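Clovier Convention Interviews: transcripts and data card

Version dated 3/11/18. Read the whole card before you use the files, including the dull parts. Most of the complaints we get come from people who stopped at the file list.

The set holds 235 short interviews with film and television actors, recorded at fan conventions and typed up by hand. It was put together by Clovier, a small fan archive, from recordings made by two video channels, Pliria and Ullumby.

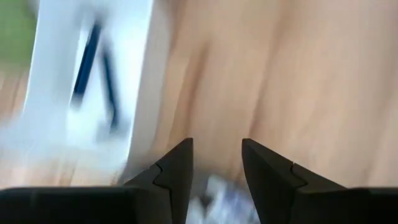
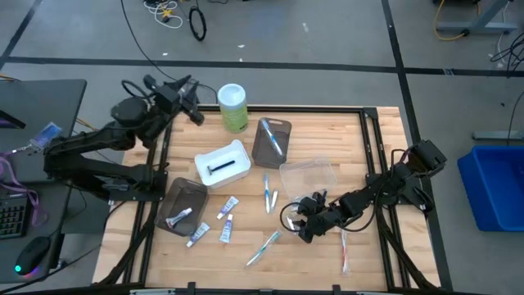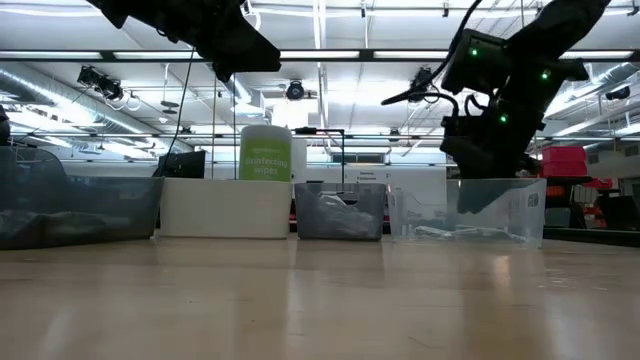
Can I use these interviews to find out what an actor thought of a storyline?

Only with great care, and never from one interview alone. Actors at conventions are there to please a room, they are usually under contract, and they have often been asked the same thing all morning. What you get is what they were willing to say to a stranger with a microphone.

What is in the folder

transcripts: one plain text file per interview, named by number
index.csv: interview number, channel, type of event, programme or film, length in minutes
questions.csv: every question asked, with the interview number next to it
notes.txt: typing decisions, doubtful words, known faults

The sound and video are not included. The channels own them and have not agreed to share them. We asked twice.

How the interviews were made

Both channels worked from the press area or from beside the signing tables. The longest interview runs for 12 minutes and most are far shorter. Pliria tended to cut its recordings before putting them online, and we only had the cut versions, so an answer that seems to jump may have lost its middle. Ullumby left things longer, but its sound is poor and a good deal is marked as unclear.

Publicists were often standing nearby. In some recordings you can hear one bring the talk to an end, and where that happens we have typed "stopped by third party". There will be others where a topic was ruled out beforehand and nothing on the tape shows it. We have no way of marking those, and we don't believe anyone who says they can guess them from the transcript.

How they were typed

Each file was typed by one person and checked by a second. Laughter is marked. Pauses are not, which we now regret. Spelling is British throughout, even where the speaker is American, apart from the titles of programmes.

Jokes are a problem. An actor asked how his character should have died will often say something silly with a straight face, and on paper it looks like a serious opinion. We tried a "joking" tag on the first batch, but the two checkers disagreed so often that we took it out again. If you come across the tag in an old copy, ignore it.

Character names were checked against the credits. Place names and the names of minor crew were not.

What is in the question file

questions.csv has 700 rows. Please don't read it as a record of what fans want to know. These are the questions two channels chose to ask, and they asked the same few again and again: favourite scene, hardest day of filming, what it was like to leave. The word "favourite" turns up so often that any count of cheerful words will tell you more about the interviewers than about the actors.

Questions called out by people in the crowd are included only if the actor answered them.

Things claimed for this set that we do not claim

It has been passed around as "the full convention record". It is nothing of the sort. It leaves out panels, anything on stage, anything in a language other than English, and every event the two channels didn't attend.

It has been used to argue that actors are happier about a character's death once the series has ended. Perhaps they are. The interviews given after a series ended also came mostly from one channel, with one style of asking, and we would want that dealt with before taking the result seriously.

It has also been described as unscripted. Several actors give the same story in nearly the same words at different events — in one case down to the cough before the last line. We have left all the repeats in.

Known faults

Lengths in index.csv are taken from the online videos and include opening titles. For Pliria that adds a fair amount to each one.

A few interviews with two actors at once have the speakers muddled. They are listed in notes.txt. Where we couldn't tell the voices apart we typed "either".

The column for type of event uses "convention" for nearly everything, including some shop signings and a charity screening. Don't sort by it.

One batch of Ullumby files was typed from a copy that ran slightly fast. The words should be right, but the lengths are short.

Changes in this version

The Villaseñor files have been taken out. They came from a press agency of that name and were answers sent by email, tidied up afterwards to look like conversation. They should never have gone in with the rest. If your copy still has them, please fetch the new one, and if you have published anything that leans on them, have another look at it.

Some brackets in the index that broke older spreadsheet programs have been removed. Interview numbers haven't changed, so there are now gaps.

The next version is planned for December and should add pauses to the files for which we can still get the sound. We have said that before — treat it as a hope.

Terms of use

Free for study, teaching and fan writing. Name the set and the channel when you quote, and give the interview number. Don't quote a single line as an actor's settled view. Don't sell the files or use them to make up new interviews.

An actor, or someone acting for one, may ask for a file to be taken down. We will do it and leave the number empty.

Reporting mistakes

Send the interview number, the line, and what you think was said. "I remember it differently" is not enough for us to change a transcript, though a link to the recording usually is. Replies are slow in the convention season.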